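The Long Way to Brurkurness

How a podcast about a dead ship's cook took over my fall, and why I went looking for the people who made it

I was peeling potatoes when I first heard Buppha Thongsuk's voice, and I remember it because I stopped peeling. She was reading a shipping schedule. That was it, that was the opening of the show! Port names, arrival times, a little cough in the middle that they'd left in. Then she said, "One of these men did not come home, and his sister would like to know which port he's in." I put down the peeler and started the episode over.

The show is called Brurkurness, after the harbor where a freighter's cook walked off the gangway in September with a bag of onions under his arm and was never seen by his family again. It runs 12 episodes. If you haven't heard it I won't spoil the ending, partly because my brother still isn't talking to me for spoiling it for him, and partly because I'm still not sure I'd call it an ending. The cook's sister gets something. Whether it's what she wanted is a question I've now argued over at two dinner parties and one dentist appointment (the hygienist was on episode nine, and I had very little ability to respond).

I've written about audio for years and I'm used to a certain kind of true story show. You know it. There's the plinky piano, and the host who keeps telling you she can't stop thinking about it. There's a cliffhanger every eleven minutes, right before the mattress ad. I like plenty of those shows. I've bought the mattress. But Brurkurness doesn't do any of it, and after the finale I wanted to know how something this slow had kept me standing in a parking garage with my keys in my hand.

So I called the number on the Susteteck website. Susteteck is the production company, although "company" makes it sound like they have a lobby. They have the second floor above a print shop, and when the presses run downstairs they can't record, so they work evenings. Thongsuk picked up herself. She was eating something crunchy. She said I could come by if I didn't mind the stairs.

What she has up there, mostly, is tape. Américo Aguiar, who cuts the sound and who had been under a desk fixing a cable when I walked in, told me they came back from the coast with 163 hours of it. He didn't look happy about the number even now. A lot of that is harbor noise, he said, and a lot of it is people making coffee while they decide whether or not to talk. He played me one stretch from the kitchen of a retired tugboat pilot in Pelupessy, two villages down from the harbor. Kettle, chair, radio in another room, a dog going by on tile. Thongsuk asks the pilot if he saw the cook that morning. And then there's the kettle again, and the chair, and the dog coming back.

I started laughing, from nerves, I think. Aguiar held up a finger. The pilot on the tape said, "Well, I gave him a ride." That's the end of episode four, if you've heard it, and when it aired it sounded like the man had answered right away. They'd cut the gap.

"We fought about that cut," Thongsuk said from across the room.

"We're still fighting about it," said Aguiar. 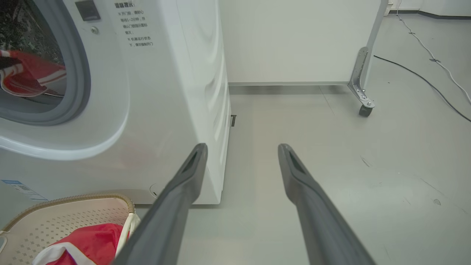
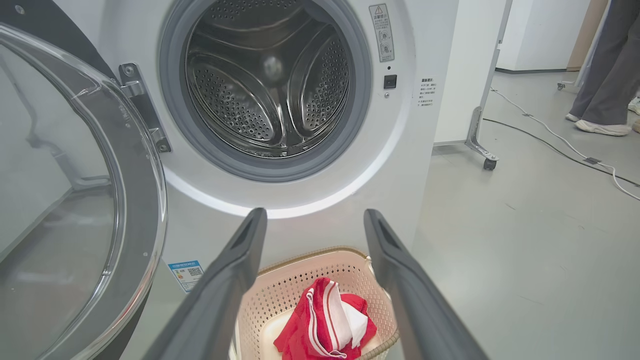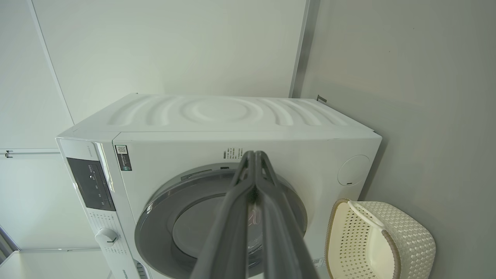 Thongsuk's whole method, as far as I can make out, is to ask one question and then hold still. She learned it at a small morning paper called the Susska, where she covered courts and zoning and the occasional escaped pig, and where her first editor used to read her notes back to her and circle every place she'd jumped in. She told me she was terrible at it for years. I'm terrible at it now! I can't let a pause go by without offering the other person a snack or a theory. There's a notice in gray Chinese characters on the front of that washing machine, next to the door, and it asks you to wait patiently for one to two minutes before you open up, and please not to force the door while the machine is running, and I'd like it printed on the back of my reporter's notebook. One to two minutes! Try leaving that long after a question. I tried it on Thongsuk that same evening, very pleased with myself, and she just smiled and looked at me until I asked her another one.

Anyway, the cut. Aguiar's position is that listeners don't sit in the kitchen with you, they sit in traffic, and nine seconds of kettle makes them think their phone has died. Thongsuk's position is that by closing up the gap they changed what kind of man the pilot is. On the raw tape he's someone who carried a thing for a long time and set it down with difficulty. On the show he's a helpful guy with a good memory. I listened to both versions a second time, back to back, and I have to say I came around to her side, and then on the train home I thought about how many podcasts I've given up on during a slow patch and I slid halfway back again.

It's an old argument, and it's not one that audio people get to have all to themselves. Print does the same thing every day. I've done it here. Thongsuk said a good deal between the sentences I've quoted, and some of it was about parking. You pick, and you squeeze, and you hope that the person would still recognize themselves. The difference with tape, I suppose, is that it feels like you were there. You hear the breath and you figure nobody's hands have been on it.

The part I hadn't expected to care about was the mail. After the finale, 722 letters and messages came in, and they've kept every one of them, the paper ones in a wine crate by the window. I asked if I could read a few. A lot of them were guesses, which I should have seen coming. People had maps. One man had worked out the tides. But the ones that Thongsuk has put on top are from people with their own missing person, an uncle or a roommate or a dad, and they don't ask her to look into it, for the most part. They just tell it. One woman wrote four pages about her half brother's shoes.

I asked if there'd be a second season built on any of these, and I got two answers at the same time. Aguiar said no. Thongsuk said she'd answered the shoe letter and that they'd spoken on the phone a few times, and that was all it was so far, and would I like some tea.

She's careful about this, more careful than I would be with a hit on my hands. The cook's sister heard every episode before it went out. She had no veto (Thongsuk was firm about that, and so, apparently, was the sister, who didn't want one), but she could say when something was wrong. She said so twice. Once it was a date. The other time it was the onions. The script had them as a sack, and she wanted it known that her brother would never have taken a whole sack off a ship, it was a bag, a small one, and probably he'd paid for it.

They recorded the line again that night, after the presses stopped. You can hear it if you go back to the first episode. The room sounds a tiny bit different around the word "bag," a little closer and drier, and Aguiar says it drives him up the wall and he's not allowed to fix it.

I've started the show over from the beginning. My brother, I'm told, is on episode seven.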